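Adding head camera video to hand-held gripper demonstrations: is the gain real?

Posted in Robot Learning Help by tratudura_notes

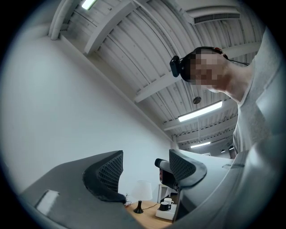 I am trying to repeat one result from the Hegarty report and I do not get the same numbers. The method is simple. A person does the task with a hand-held gripper, the wrist view is recorded, and a policy is trained from it. In the report they add a second view from the head of the person, only during training, and the success rate goes up clearly. At test time the robot has only the wrist view.

My task is moving a mug onto a tray. I trained with 40 demonstrations, once with the head view and once without. Each policy had 30 trials on the arm. The policy with the head view succeeded 2 times more than the other one. Is this a gain or is it luck? And is it normal that both policies fail mostly at the same moment, when the fingers come close to the handle?

I use the Drenon training code with default settings. The learning rate was not changed.

drenon_user_west

With 30 trials for each policy, a difference of 2 is too small to say anything. I would not write it as a gain. Please also train every policy with several random seeds. In our group the same data with another seed moved the result more than the second view did.

For the failures near the handle, I suggest you check the time alignment first. If the gripper width is late compared to the wrist video, the policy learns to close late, and this hurts exactly in the last part of the motion. We had a delay of 13 frames in one batch and did not notice it for a month. Plot the width curve next to the video and look at the frame where the fingers first touch the mug.

One more thing, the start positions of the mug should be the same list for both policies. If you placed it by hand each time, repeat the trials with marks on the table.

dondero5

same problem here, I dropped the head view. More demos helped more

tratudura_notes

Thank you both. I placed the mug by hand, so the comparison was not fair. The width signal is late in part of the recordings, I can see it in the plot. I will correct this, train again with new seeds and write the numbers in this thread.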